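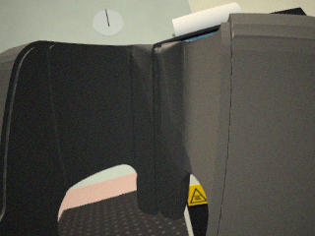
Anitha Raju replied:
I would leave the hospital out of it. When we did my uncle's notice the family put in the ward and the illness, and his sister was upset for months. "Died peacefully" is enough.

Hamidreza Ghorbani replied:
Depends on the family. My mother wanted the illness named in Dad's because she was tired of people asking at the shops. The bit I'd cut is the list of jobs. Jhosep, your draft has every post he held at Pakzad and then every post at Grullov. Pick one.

jhosep_benavides wrote:
Thanks both. The paper charges by the line after the first 22, so something has to go. At the moment it reads:

"Born in Dollico, he went to the parish school there and left to start at Pakzad, where he met his wife. He later moved to Grullov and stayed until he retired. He sang in the Bumameo choir for 23 years."

Then the survivors, then the service. My aunt wants all the grandchildren by name, with husbands and wives in brackets. My cousin says "and his grandchildren" will do.

Tsutomu Hattori replied:
Name them. People cut these out and keep them. I have my grandfather's from the local paper and the names are the only part I ever go back to.

Setareh Bagheri replied:
I don't agree. If you name everyone and miss one, you will hear about it for ever. We left out a stepson by mistake and the paper would only correct it online. Say "his grandchildren" in the paper and put the full list in the order of service, where you can check it properly.

Tsutomu Hattori replied:
That's a reason to check the list, Setareh. It doesn't mean you leave people out.

Setareh Bagheri replied:
Have you ever tried to check a list with a family of that size in the week of a funeral? I have. 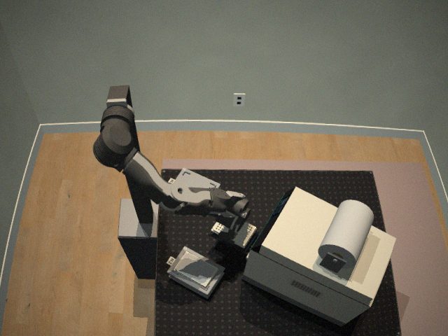
We had three people on the phone and each of them spelt the same surname differently. I still have the notes. So my view is the same as before — short in print, long in the booklet.

Anitha Raju replied:
One practical point. Ask the paper what the deadline is for changes, because it's often earlier than the one they give you for sending it in. And get the proof by email and not read out over the phone.

jhosep_benavides wrote:
Deadline is noon the day before. I've asked for a proof. I've taken out Pakzad except for the line about meeting my aunt, and the grandchildren are staying in. It costs over 65 pounds more but she's paying and she was clear about it.

Hamidreza Ghorbani replied:
Then that's settled. Does it say where donations go? Ours didn't and we had flowers we had no room for.

jhosep_benavides wrote:
No, I'd forgotten that. Choir, I think. Will ask her tonight.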